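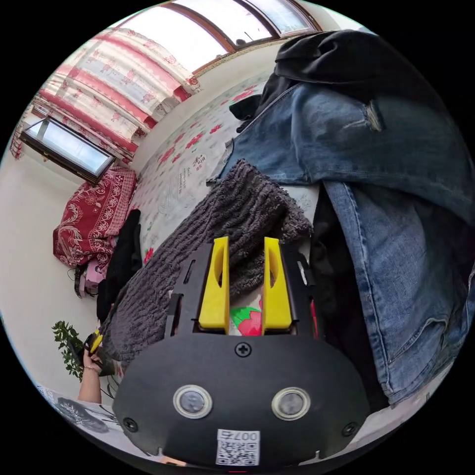
Ratgeber > Textilpflege > Gespräche

Erst sortieren, dann falten

Shahzad Tarar berät für Herkamwood Haushalte bei der Ordnung von Kleidung und Bettwaren. Als Arbeitsfläche bevorzugt er das Bett. »Es hat die richtige Höhe und genug Breite für eine Hose in voller Länge«, sagt er. Jeans und Strick trennt er vor dem ersten Handgriff. Denim verträgt eine scharfe Falte, grober Strick wird höchstens einmal quer gelegt. Bei Jacken schließt er zuerst den Reißverschluss - offene Zähne ziehen Fäden.

Schwieriger sei Flauschiges. Ein hoher Flor speichert Luft und federt zurück. »Man streicht von der Mitte nach außen und wartet kurz, bevor man die nächste Lage bildet.« Dunkelgraue Ware prüft er bei Tageslicht auf Fusseln.
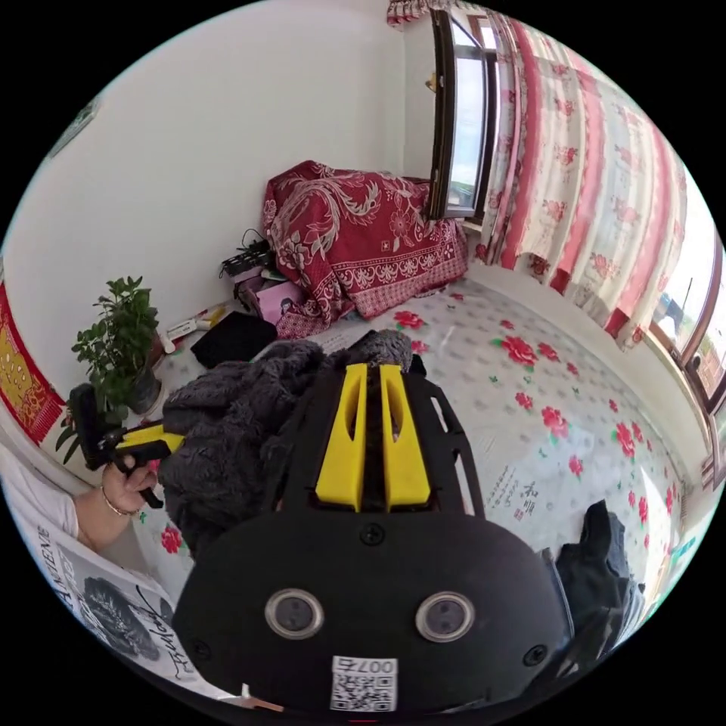
Wie oft sollte eine flauschige Decke neu gefaltet werden?

»Alle 3 Monate, und zwar an anderer Stelle. Sonst bleibt der Flor an der Kante dauerhaft flach.«

Zur Matratzenauflage äußert sich Tarar knapp: Gesteppte Ware bleibt liegen, alles andere kommt herunter. Eine Decke, die selten gebraucht wird, rollt er und legt sie ans Wandende des Bettes. Kissen folgen zuletzt.

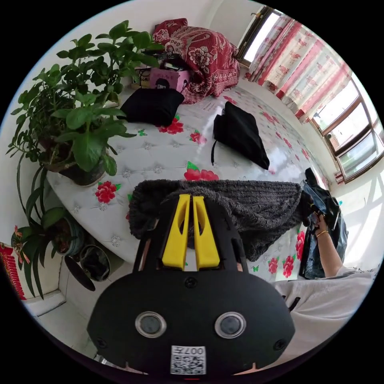
Pflanzen und Fenster

Töpfe neben dem Bett hält Tarar für vertretbar, solange Blätter die Textilien nicht berühren. Ausgeschüttelt wird mit Abstand zu den Pflanzen. Vorhänge zieht er beim Sortieren auf - »Schwarz und Dunkelgrau unterscheidet man sonst schlecht.«

Kontakt | Impressum | © Herkamwood | Nach oben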